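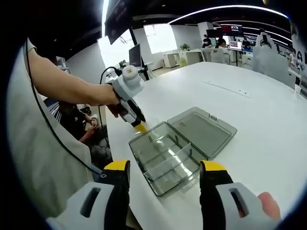

Two hand-held grippers and a compartment box at the Werkix open day in Nivholm, November 2022.

Werkix has the upper floor of the Delaunay building in Nivholm, and opens it to visitors twice a year. The summer one, in July, was mostly for students. The autumn one is for anyone who books, in groups of six, and most of the people in my group worked in packing or light assembly. We had come to see how the firm collects the movements it uses to teach its robot arms, a project it calls Wesemia.

The manager of the project took us round and then gave me an hour of her time afterwards. She asked not to be named, as she does with all interviews, because she would prefer people to write about the work.

I began with the question most of the group had asked on the stairs, which was where the robots were. She said that there are arms in the building, but that visitors are shown the hand-held work first.

"People come expecting an arm behind glass," she said. "The arm is the end of it. What we do most of the day is hold a gripper in each hand and do an ordinary job, slowly and properly, and record it. If that part is poor then the arm will be poor too."

The ordinary job for the open day was a clear plastic box with a hinged lid and dividers inside. I asked why a box.

"It's cheap, it's light, and everybody has one at home with screws or buttons in it," she said. "It's also harder than it looks. The lid is thin, the latch is small, and the plastic is see-through. A camera doesn't see clear plastic very well. You get reflections, and you see the table through it. So we want plenty of recordings of it."

She told me the target for each object is 200 good recordings. A recording counts as good if the task is finished and the cameras have kept the object in view for all of it. One where the person stops to think for too long is put to one side. One where they drop the object and pick it up again is usually kept.

"We used to throw the drops away," she said. "Then we had an arm that was fine until something slipped, and after that it had no idea what to do. Now we keep them, with a label."

I had a go myself during the visit, and it took me longer than I expected to get hold of a lid. With bare fingers you feel for the edge. With the gripper you have to look for it, and the fingers come together more slowly than yours do. I told her my wrists had started to ache after a few minutes.

"They will," she said. "New people squeeze far too hard. We do short sessions for the first week and then longer ones. Nobody here does more than three hours of it in a day, and there's a break in the middle of that whether you want one or not. The rest of the day is checking recordings, and some people like that part better."

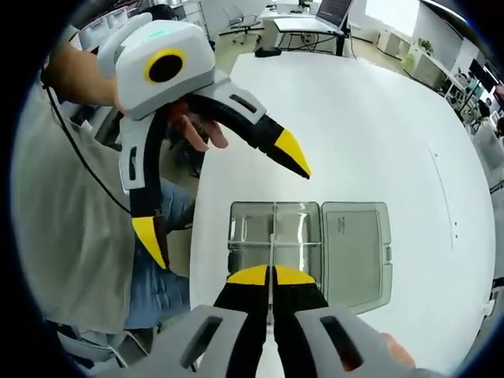

One visitor, a packer from a firm on the other side of Nivholm, had asked during the tour whether all this was meant to replace people like her, and said she would sooner have a straight answer than a leaflet. I put the same question again when we sat down.

The manager took a while over it. "I said to her that some jobs will change and I can't promise which," she said. "What we're asked for at the moment is sorting and repacking. Small parts, returned goods, things in boxes. The places that ask us are mostly places that can't fill the night shift. I don't know what they'll ask for in five years. If I told her otherwise she'd know I was making it up."

She added that she had worked on a packing line before she came to Werkix, and that it had been useful. Half of the staff on the project have a background of that kind. The other half came from engineering or straight from college. She pairs them up when she can.

"Someone who has packed for a living doesn't waste movement," she said. "They turn the box first so that the latch is facing them, without thinking about it. An engineer will reach across the box and then wonder why the camera lost sight of the latch. But the engineer will notice when a cable is in the way or a file hasn't saved."

The cables came up more than once. The grippers used on the day were wired, and you had to keep some attention on where the cable went when you turned or changed places. I asked if there was a wireless version planned.

"We've tried it," she said. "You get more freedom, and then a battery goes flat in the middle of a session and you've lost the morning. I'd have the cable any day. People learn to keep it behind the arm. After a week they don't mention it."

I asked about working in pairs, which seemed to me to make a simple job more complicated. She said it depended on the task. For some objects one person does everything. For others, two people work at the same table on the same object, and the point is to record how each makes room for the other.

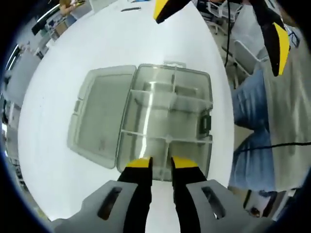
"If you and I lay a table together we don't discuss it," she said. "You see my hand coming and you wait. An arm doesn't wait unless something has taught it to. So we record people waiting. It sounds daft when you put it in a timetable, but there it is."

The instructions for a session are short. They say what the object is, how it should be at the start and how it should be at the end. They don't say how to get there. Early on there were long instructions with every step written out, and the recordings came back so much alike that the arms could only cope with the object in one position. Move the box a hand's width and the whole thing failed.

"So now we say 'open it' or 'close it' and leave people alone," she said. "One person starts at the left, another at the right. Somebody holds the base down and somebody else doesn't bother. We want all of that."

I asked what an arm trained in this way can do so far. She was careful here. With a box of the kind we had seen, the best of the arms opens the lid in eight tries out of ten if the light is good. Closing it is worse, as the latch needs a push in the right place and the arm tends to push beside it. Bright sun across the table brings both figures down, and the blinds have been on order for some time.

There was one more thing I wanted to know, which was whether she could now do the task well herself. She said she was average. The quickest person on the project is one of the former packers, and the tidiest is a student who comes in for two afternoons a week.

The next open day is planned for the summer, and places are booked through the Werkix front desk. Visitors are asked to wear sleeves that can be rolled up and to leave bags in the lockers on the ground floor. Under-sixteens can come with an adult, but they can't use the grippers, which are sized for grown hands.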